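Friday, March 27, 2020

I have reached the folding-everything stage of staying home. The blue sheet with the yellow motifs is back on the big bed, and I've been doing the black clothes on it, one at a time, in no hurry at all (where would I be going?).
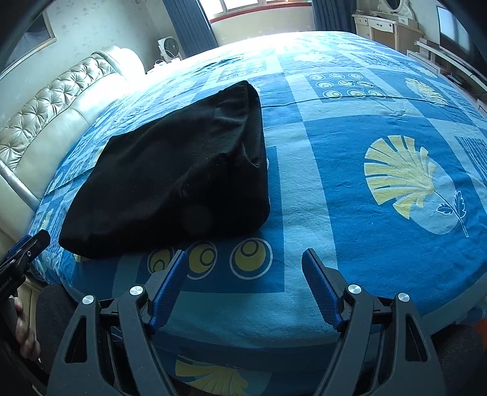 Trudy Ruddock wrote to tell me that black things ought to be folded inside out, and that she has done hers that way for 26 years and hardly ever sees lint. Well, I'm a little late for that, Trudy! I do mean to try it, though, along with the lint brush I put away last November and haven't laid eyes on since. I gave it about 20 minutes of looking, got distracted by an old sweater, and went back to the bed to start over.

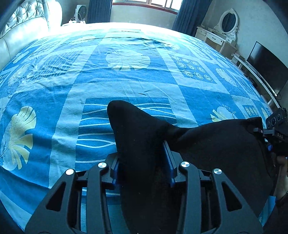 *Black cloth, blue sheet, and a few specks of lint.*

Towels next, I think.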